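Garage, Shed & Storage > Organizing
Thread: 51 tennis balls and a bench with a lip - keep, toss or sort?

venla_k
Posted 2024-12-29
Okay, I finally got to the bottom of the sports corner and the final count is 51 tennis balls. Fifty-one! I play maybe twice a month when the weather's nice, and my brother used to drop his old ones off here when he was hitting with the Sandgate league, so they kind of piled up in a duffel behind the water heater. Some are still in cans, some are bald, a few smell like the duffel.

My plan was to sort them into good, practice and dog, then put them in something I can reach without moving the bikes. I want to do it on a flat surface because on the garage floor they all head for the drain. Has anyone come up with a decent way to tell a dead ball from a half-dead one? I've been squeezing them and by the tenth one they all feel the same to me.

Also curious what people do about the color. I always thought of them as yellow, my neighbor says green, and under a bright light I don't know what I'd call them. 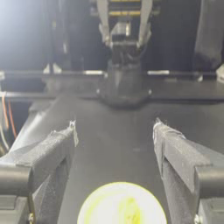
Tennis ball on the dark gray top, bottom center

It goes almost white at the outer edge and then there's that stronger yellow-green streak down the right side, which I think is the seam, or maybe just the fuzz. Anyway a surface like that is what I'm after for sorting, matte and dark with a raised side so stuff has something to run into. I like how easy a ball is to spot on it!

- Venla

courtside_dwayne
Drop test. Hold it at shoulder height, let go on concrete, watch where it comes back to. If it doesn't make it to your waist it's a dog ball. Squeezing is useless, your hand gets tired and then everything feels firm.

Optic yellow, by the way. Says so on most of the cans.

nabc
I'm going to disagree with Dwayne a little. The drop test works fine if your garage isn't cold, and it's December. A ball that's been sitting next to an outside wall will bounce like a potato and be okay again in the house. Bring them inside overnight, then drop them all next to a new one. I did a whole bag in January once and threw out perfectly good balls, still annoyed about it.

And that thing is green, sorry.

courtside_dwayne
Fair on the cold. Not fair on the green.

sol_lyons
Keep 6 good ones and let the rest go. I mean it kindly, but you said twice a month! You don't need a system, you need a bag and a trip to the shelter. Call first though, mine stopped taking used balls because some of the dogs were chewing the fuzz off and swallowing it. The school down the street took mine for chair legs. You cut an X in each one, and please use a real vise for that part, I have a scar.

venla_k
Ouch. But the sealed cans don't count toward the 6, right?

sol_lyons
They count.

szabo_s
Let the woman keep her cans, Soledad! (Other Soledad here, hi.) Sealed ones last for years as long as the can still hisses when you open it.

For the sorting surface I use a boot tray. I had one of those Esmont rubber ones and it was fine but the balls kind of stick and don't roll apart when you dump them, so you end up picking at the pile. A smooth top is nicer. I glued a strip of molding along 3 sides of my bench and left the front open so I can sweep stuff off into a bin. Wish I'd left a side open instead, because now everything rolls at my knees.

Dark gray is a good choice, I'll say that. Mine's white and shows every speck of fuzz and every greasy thumbprint.

nabc
Doesn't dark show the dust worse? I had a black bench top and gave up wiping it by March.

szabo_s
Black, yes. Charcoal not so much. Depends what you do on it too, if you sand anything all bets are off.

courtside_dwayne
For storage, I hang a mesh laundry bag off a hook. Bald ones at the bottom because I never want those. Somebody here had a length of drainpipe screwed to the wall with a slot at the bottom, and I thought it looked great until I priced the fittings.

venla_k
The drainpipe!! I remember that one. I might have a piece left from when the gutters were done.

So: balls come in the house tonight, drop test tomorrow next to a fresh one, and I'll see about some edging for the bench, open on the left I guess, I'm right-handed and the trash can is over there anyway. 2 cans stay sealed and I'm not discussing it.

sol_lyons
Fine. Wash the duffel.

nabc
Or don't, and put the dog ones back in it. Mine likes them better with some history.

venla_k
It's in the machine already. I'll post the numbers when I've done the drop test.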